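Can I get a coffee ring mark out of a cultured marble top, or do I need to replace it?

Posted in Home Repair, Countertops and Surfaces
2063 views

Divina Ocampo
Norcombe

We moved into a rental house in Jondbridge in July and the owner has agreed to let us fix small things and take the cost off the rent. The utility room has a long white top with gray veining. I thought it was real marble, but a neighbor with the same house says hers is cultured marble. There is a dull brown ring near the sink and a few smaller dull spots where somebody probably set down bottles of cleaner.

So far I have tried dish soap and warm water, then baking soda paste left on for 20 minutes. The brown part got lighter. The dull part did not change at all. If I look at it sideways with the light on, it looks like the shine is gone in a circle.

A shop in town quoted me $451 for a replacement top, not counting taking out the old one. The owner will go up to $99 on repairs without a separate agreement. Is this something I can polish out myself, and does it matter if it's cultured or real?

mangubat_tile
Member, 1454 posts

It matters a lot, so find out first. Look at the underside or at the edge of the sink cutout. Cultured marble has a clear gel coat on top and the body underneath is usually a plain, even color with no veins going all the way through. Real marble looks like stone on every side and feels colder to the touch. Another check is a drop of white vinegar somewhere hidden, like under the lip at the back. On real marble it will fizz a little and leave a dull spot. Wipe it off right away.

If it is cultured, you are polishing plastic. Wash the top and let it dry. Wet sand the dull area with 1000 grit, then 1500, then 2000, with plenty of water and very light pressure. Go a few inches past the ring so you don't leave a dip. Then use a white polishing compound made for fiberglass boats and a foam pad on low speed. Finish with a paste wax.
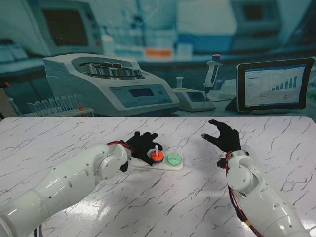

Keep the pad moving. Gel coat is thin and it will heat up and turn yellow if you stay in one place. If you sand through it, the only fix is to have it recoated, and that will go over your $99.

For real marble, skip the sandpaper and get a marble polishing powder. You rub it in with a damp cloth for a few minutes and rinse. It works on light etching. Deep etching needs a stone person.

Whatever you have, stop using the baking soda. It's a mild abrasive.

Norm T.
New member

I had the same thing on a bathroom vanity and used car polish, the kind in the tub. Took three tries. Looks fine unless you get down and look for it. I never sanded.

Divina Ocampo
Norcombe

Thanks to both of you. I looked under the sink cutout with a flashlight and it's plain white with no veins, so it's cultured. I'm going to try the car polish first and only sand if that doesn't do it. Makesus Hardware has the boat compound and the 2000 grit, but they are out of 1500 until Saturday. Is it okay to go from 1000 straight to 2000?

mangubat_tile
Member, 1454 posts

Wait for the 1500. The 2000 won't take out the 1000 scratches without a lot of extra rubbing.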